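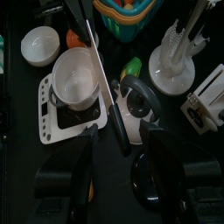 Chapter 5. Learning Through Pretend Play

Pretend play begins in most children during the second year of life and becomes more complex until they enter school. At first the child copies a single act, such as drinking from an empty cup. Later, single acts are joined into longer events with a beginning and an end. Kitchen play is often the first of these events to appear, as the child has watched meals being made every day. A toy knife with a white plastic blade, a white cup and a kettle are enough to support a full sequence of preparing, pouring and serving.

This chapter reviews 2 accounts of how such play relates to language. The first holds that pretending and early speech rest on the same ability - the use of one thing to stand for another. The second gives greater weight to the talk of adults who join in. Evidence for both is drawn from the Girmont study, which followed 162 children in home settings, and from the later Evitz study, which followed 238 children in day care.

Students should review the terms listed at the end of Chapter 2 before continuing. Section 5.1 defines pretend play and separates it from exploration.

Comments (2)

The Girmont numbers match the printed edition. Thank you for posting this.

Is Section 5.1 available, or only the opening pages?

Shares: 5

© Genura Educational Press | Contact | Back to top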